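Velotura Poetry Archive Adds 873 "Verified" Poet Biographies

August 1, 2024

Velotura says its online archive now holds 873 verified biographies of poets, up from January's launch list. What "verified" means is less clear. The site gives two birth years for the satirist Chou, 9 years apart, on the same page. 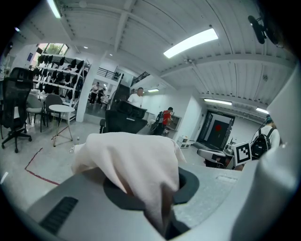 Nuresix, which supplies the entries, says each one is checked against 4 sources. It has not published them. The page on the Skelumier circle cites only another Velotura page. Full access costs $20 a year.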